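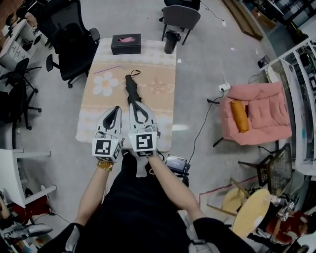 A reply on my last post said it had to be the battery contacts and I should quit blaming the tracking software. OK, fair, so I cleaned the contacts on both units, and the jumps are still there!

So, starting over with a proper post. We record two-handed tasks with a pair of hand-held grippers, markers on both, and Dreltetti to work out where each one is. The left one keeps losing its position. It drops out for 300 ms or so, then comes back a few inches from where it was, as if it teleported. The right one is fine. Out of 300 takes this month I've had to throw away a whole folder, and the robot arm that replays them did one very ugly lunge toward the table before I hit the stop. Nothing broke, but I'm not running another replay until I understand this.

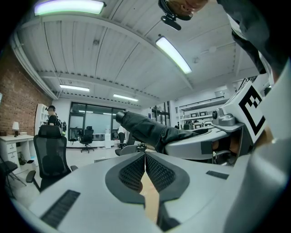

Fingers together, with the other unit's marker off to the right

Things I tried: new cable, reinstalled Dreltetti, recalibrated three times. Swapped hands too, and the fault stayed with the same unit. Any ideas?

Posted February 2020 in Visser Help > Robotics
3 replies

First reply
Have you tried turning off the other lights? Mine gets weird at night.

Second reply (marked as solution)
If it follows the unit when you swap hands, I'd leave the software alone and look at the marker mount. I had the same thing with a Dostano kit. One screw in the bracket was a hair loose, so the cube rocked whenever I squeezed hard, and the tracker either lost it or picked a wrong pose. Wiggle it with your thumb. If there's any play at all, tighten it, recalibrate once, and do six slow takes before you trust it again.

And please put a speed cap and a max step size on your replay - a jump in the data should stop the arm, not get passed along to it. That part worries me more than the marker does.

Third reply (original poster)
Well, it was the mount. I could rock it with one finger, which is embarrassing after all that reinstalling. I went back through the bad takes too, and soft, floppy stuff was the worst of the lot 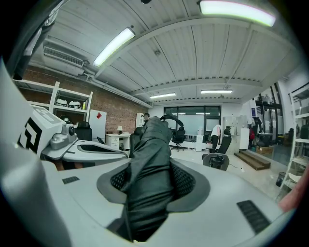

probably because I squeeze harder when I'm scared of dropping it. Anyway, tightened, recalibrated, six slow takes, no jumps. The step limit is in now as well, and I fed it one of the old bad files with the arm powered off and it refused to go past the jump. Does anyone know if Plusteo thread lock is OK on plastic? I don't want to crack the bracket.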